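My aunt left me a shop I'd never wanted, on a street I couldn't find twice. Tutine Repairs, it said on the glass. I kept the sign, moved one plant, and told everyone I'd be gone in 15 days.

Then Nathalie Verbruggen came in with a white bin under her arm - no hello, no coat - and set it on my counter like a casserole.

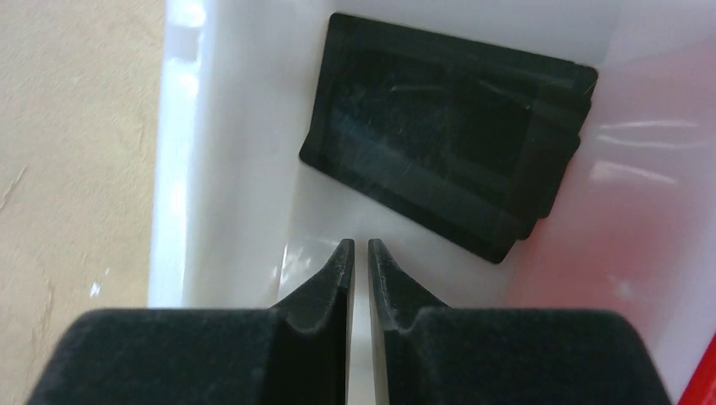

Short Fiction

"They're black," I said, because I'm quick like that. Flat black panels, stacked a little crooked.

"They were your aunt's," she said. "She told me to wait until you were bored."

I was so bored! I'd read the Hirico catalog to page 387. I picked up the top one and it was lighter than I wanted it to be.

"What do they do?"

Nathalie was already looking for a chair.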